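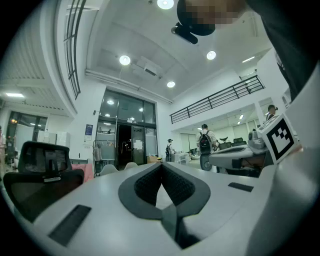
Fig. 3. Hand-held gripper in the main hall, with the marker cube to the right and the glass doors beyond.

Section 6: Getting the hall ready for an open day

Most of what makes a Nukari demonstration go well happens before anyone picks up a gripper, so do please give yourself 60 minutes, and a cup of tea if you can manage one. Mitsuko Onishi wrote the first version of these steps after our June open day, and they have served us very nicely ever since.

1. Switch on all the ceiling lights, under the mezzanine as well.

2. Move bags and anything on wheels away from the part of the floor where people will be walking with the grippers.

3. Wipe the black pads and the mesh lining of the jaw with a dry cloth.

4. Look over each marker cube. The printed squares should be clean, with no fingerprints or peeling corners.

5. Hold the gripper level at waist height and wait for the tone. Then walk slowly towards the glass doors and back again.

6. Save the short test run under the visitor's group name and play it through once.

Note: If the hall is busy, let people come and go as they like. More than 80 guests is quite comfortable, provided the walking route stays open.

Caution: Keep fingers, scarves and lanyards well clear of the jaw. Children are very welcome to have a try, with a grown-up beside them.

Spare cloths and cubes are kept in room 106. Do ask Tymofii Koval for the key.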